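26 August 2026

Okay, writing this up while I still remember the order of things. The gripper servo stopped answering again this morning, 13 minutes into the block run, and this time the arm didn't hold its pose either. It sagged at the elbow and the log just says "no reply, ID 9" over and over until I hit the switch. Tetsuya Nomura had warned me about that connector and I said it was fine. So.

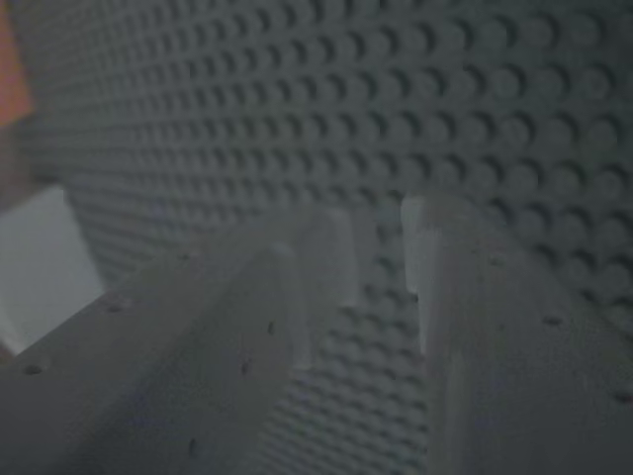
My first theory was a jam in the jaws, so I went in for a close look before touching any wiring. Nothing wedged in there that I could find. The fingers have a few small dark specks and pits on their faces, and with the studded plate showing through the gap you get a decent idea of how the two tips face each other. I don't love the pits but I can't see them stalling a servo. Moved on to the cable.

Wiggle test, power on, hand well clear of the elbow (please do this too!). Bending the gripper lead where it leaves the wrist killed the bus twice. Straight, it came back both times. I reseated the plug, gave the loop more slack and dropped the torque limit from 900 to 45 percent of that for the restart.

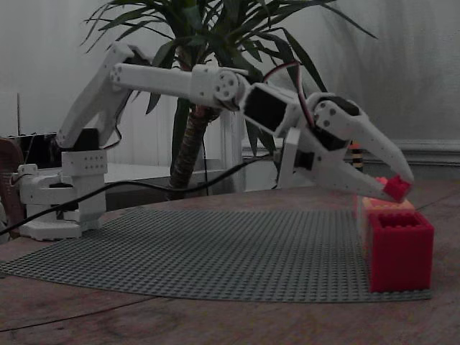
The sag bothers me more than the dropout. One servo going quiet shouldn't let the whole arm go limp, and I think our Brilunach script does a blanket torque-off on any bus error - will check with Tetsuya before I change it. Until then nobody runs it unattended, and hands stay out from under the elbow. New leads are on order from Dumon.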